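September, 4:20 p.m. – shrinkage tests, cotton prints, batch 2

Third wash done on all the bedding swatches. The Brillico sample came out 20 mm short in the warp and exactly right in the weft, so anyone who wants a square sheet will have to buy a rectangle and be patient.

Dye is another matter. The red bled into the white at wash one, sulked through wash two and has now stopped, presumably because there is none left to give. Gray scale rating 3, and I was being kind. Anitha Thomas gave it a 2-3 and she was being Anitha.

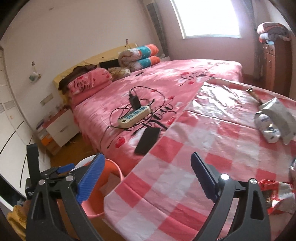
Pronunport swatch: 386 g dry before, 381 g after. Five grams of something went down the drain. My bet is on starch finish, as the hand is much softer and the iron no longer squeaks on it. Check against the unwashed control before anyone writes "premium softness" on a label.

Water was at 76 F for the cold cycle, which is what our building calls cold. Noted on the sheet, again.

To do:
– rerun warp on a fresh Brillico cut, marks 500 mm apart, in thread this time (the laundry pen washed out, so well done the laundry pen)
– ask Idside if their detergent lot changed
– return the good scissors to Anitha before she notices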